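Last updated: July

I've spent three evenings on the Cenusum quote and I still can't make it add up. The arms are the cheap part. What gets you is the hands: replacement fingers come in at 1,037 a set, and Oliwia Duda reckons we'd want a spare set in the drawer from the start. Then there's the service plan, around 2,000 a year, which Resisov left off their first page and put on page 11.

Bogdan Makowska says wait until spring and the price will drop. He said that last spring.

My own worry is simpler. Every sales sheet talks about hours saved, and none of them says whose hours. I'd want a month's trial in a proper sitting room, carpet and cushions and all, before signing anything.
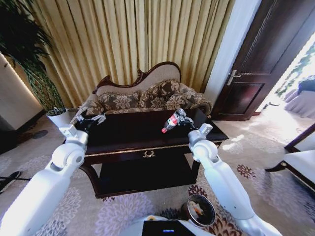 Soda bottle in the right hand, left hand open over the coffee table.

I've asked Binura for a rental price as well. If it's monthly with no deposit, I might be talked round. Buying outright, no.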